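Plellier Laundry: Wash and Fold Questions

How do I drop off my clothes?
Bring them in any bag you like. We weigh the bag at the counter and give you a ticket. The Turlow shop takes drop-offs until 6 p.m. every day except Wednesday, when it closes at noon.

Do I need to sort lights and darks?
No. We sort everything before washing. If something has to be washed alone, pin a note to it or tell the person at the counter.

Should I empty the pockets?
Yes, please. We check them too, but tissues and pens get past us. Anything we find goes in a small envelope stapled to your ticket.

How are T-shirts folded?
Each shirt is spread on a table and smoothed by hand from the collar to the hem. The sides go in, the sleeves go back over them, and the shirt is folded up from the bottom in thirds. Light wrinkles like the ones in this short-sleeved tee mostly come out with the flat of the hand. We don't iron T-shirts unless you ask.
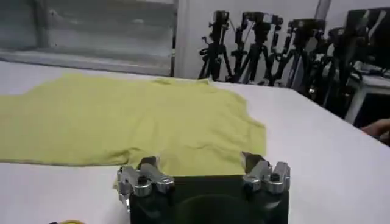
Can I ask for a different fold?
Yes. You can choose thirds, halves, or rolled. Rolled shirts take up less room in a suitcase but tend to crease at the sleeves. We keep your choice on your account, so you only have to tell us once.

Do you fold shirts inside out?
We turn them right side out first. Shirts with a printed front are washed inside out and turned before folding. If you want them left inside out, write that on the ticket.

What about hangers?
Button-front shirts and blouses can go on hangers for 75 cents each. Knit shirts and sweaters are always folded, as hangers stretch the shoulders.

My shirt came back with a crease across the front. What can I do?
Hang it in the bathroom during a hot shower, or put it in the dryer on low with a damp washcloth for ten minutes. If the crease is still there, bring the shirt back and we will press it free of charge.

How long do you keep orders?
We hold them for 30 days. After that they move to our Lamrani Street storeroom and you will need to call ahead to pick them up.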